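6.3 When the gripper won't let go (fault 11)

I lost most of an August afternoon to this one on our Gekard arm, so learn from my grumbling. The job was mice into the tray, over and over, and the fingers jammed shut on cycle 1,027.
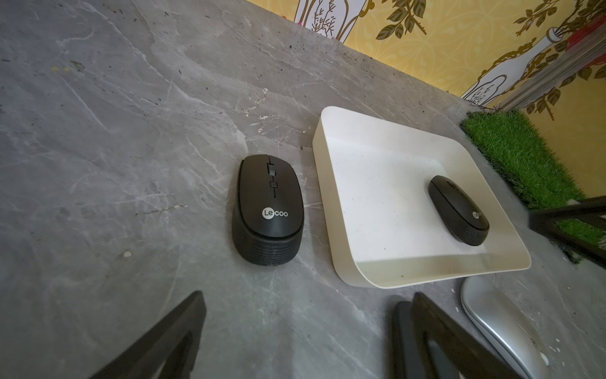

Clearing the jam

1. Hit the stop button. Do this even if the arm looks like it's parked — mine looked parked too, and then it had another go at closing with my thumb right there.

2. Switch off at the wall and wait 8 minutes. The Girnuneck controller holds a charge and the little light lies.

3. Back off the 2 release screws behind the fingers, half a turn each. No more than that or you'll be hunting for springs on the floor.

4. Ease the fingers apart by hand.

CAUTION: Never lever them open with a screwdriver. I cracked a tip that way and the folks at Stollton took their sweet time posting a new one.

5. Wipe down the fingers and the tabletop. Crumbs and grit were my whole problem, and a marble pattern hides them beautifully!

6. Snug the screws up, power on and run the Jibrin homing routine with nothing in the grip.

Note: If fault 11 pops up again during homing, stop there and go to 6.4. Don't keep pressing reset (I did, and cooked the finger motor).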